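Wanted: people to sort tins with us, Iltarbridge food cupboard, from October

Need more hands. Quite a lot more. The donations have got bigger than the shelves and the people who know where everything goes are tired. If you can lift a carrier bag and read a label, read on.

What it is: sorting tinned and dry food at the Iltarbridge store, behind the old Endard shop. Side door, not the front, the front is painted shut. Sessions are 2 hours, evenings from 6.30. One a fortnight is fine. Every week is better but we'd sooner have you every fortnight for a year than every week till Christmas.

No pay, sorry. Bus fare back in cash on the night, bring the ticket. Tea. Biscuits if someone has been to the shop.

What you'd be doing, more or less in order:

Crates come in from the collection points and get unpacked on to the big wooden table. Tins stood upright, labels facing you. Check the date. Check for dents on the seam or the rim, a dent in the side is usually ok, anything bulging goes straight in the bin outside and please don't open it to see. Faded label but you can still read what's in it, keep. No label at all, goes in the mystery crate, Villads takes those home and so far he's still with us.

Then by kind. Beans, tomatoes, soup, fish, fruit, pet food. Pet food kept well away from the rest, we had an incident. Keep the wood dry please, wet crates go on the floor first and get wiped down before they come anywhere near the table. 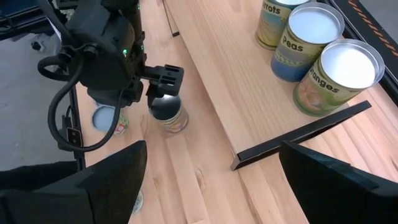
Once a kind is done it goes to the shelves with the oldest dates at the front. Every shelf has a strip of tape with the month on it. If the tape has come off write a new one, pens are in the jar by the sink, the blue one is dead. Don't stack higher than your own shoulder. Glass jars at the bottom always.

Last half hour is making up parcels from the list. A list says something like 2 soup, 2 beans, 1 fruit, cereal, long life milk, whatever else. Some say no tin opener, so ring pulls only for those, and do look at them properly, it's easy to miss when you're going quick. Last month we sent out 394 parcels, a record and not one we were hoping for.

Who we're after

Anybody over 16. Under 18s need a note from a parent or whoever looks after you. You don't need experience. You do need to be ok standing for a good bit of the session, though there are stools and the date checking can be done sitting down, so say if that suits you and we'll keep a place at the end of the table. Reading small print helps. So do glasses.

Would be very glad of one or two people with a car, for the run out to Lauritsen Road and back. Estate or bigger ideally. Petrol paid.

Also somebody who likes spreadsheets. The stock list is in a bit of a state, half of it is in the Turamix binder and half is in Sushil's head.

What we can't offer: parking (there's 9 spaces and the flats need them), quiet, or much heating. Wear a jumper. Closed shoes, no sandals, a tin of peaches on the foot is no joke. Gloves are provided, large and very large only at the moment so bring your own if you've small hands.

First time round you'll be put with someone who's done it before. They'll show you the dates, the shelves, where the first aid box lives and how to get the side door to lock. The door takes most of the time. After that you can pick which bit you like, most people end up with a favorite kind, there are strong feelings about soup.

What you hear about people who come in for parcels stays in the building. If that's going to be hard for you then this one isn't for you, no offence meant.

To put your name down: speak to Sushil Katiyar at the store any evening we're open, or leave a note in the box on the side door with your name, a phone number and which evenings you can do. Write clearly, we lost a very nice sounding man over a 7 that might of been a 1. Villads Kvaran does the rota and will ring you back, usually after 8pm.

We've room for 30 on the rota. If it fills up you go on the waiting list and we'll ring when a place comes free, they do come free.

Can't come but want to help? Ring pull tins, tinned fruit and cooking oil please. We are alright for kidney beans. Very alright.

Recent notices
Collection points: Lauritsen Road box has moved inside the porch
Drivers wanted, evening runs
What we're short of, October
Crates: please bring them back
Endard shop front, painting and repairs
Tea urn needed, working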